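**Hawthorne Street Tenants' Association, July meeting**

Present: Tài Đinh (chair), Lenka Gajdoš, Sheldon Cormier, Min-kyu Yeo (minutes). Mervin Dufour arrived at item 2 and asked that item 1 be repeated. It was not.

**1. Last month's minutes.** Approved, with Sheldon's objection to the word "rambled." Changed to "spoke."

**2. Courtyard noise.** Lenka read out the landlord's letter, which runs to four pages and promises to look into it. Mervin proposed a reply of equal length. Tài proposed a reply of one line. Tài's version carried. 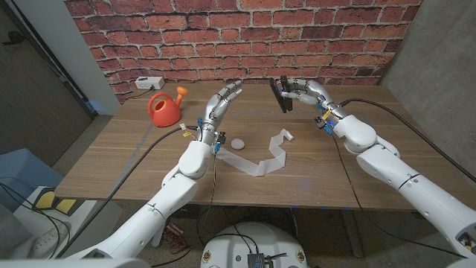
*Table by the brick wall.*

**3. Laundry room.** The Dollum dryer in the basement is still taking money and giving back damp towels. Sheldon has lost 92 quarters since spring and keeps a log, which he offered to read. Declined. Min-kyu will call the service line again on Friday and enjoy the music.
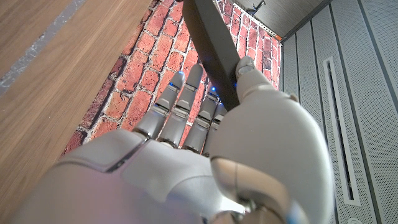 **4. Paint for the stairwell.** The Tronard quote is $4,000 and the Simitz quote is $1,000, the difference being that Simitz does not do ceilings, corners or railings. Color took up most of the evening. Lenka wants dark charcoal gray on the railings, same as the bar in the photo, and pale gray for the walls. Mervin called this "a submarine." Vote held over until he has a better idea or moves out.

**5. Money.** We have $500. See item 4.

**6. Any other business.** Mervin asked for item 1 again.

Closed at 9:40 p.m. Sheldon has the key.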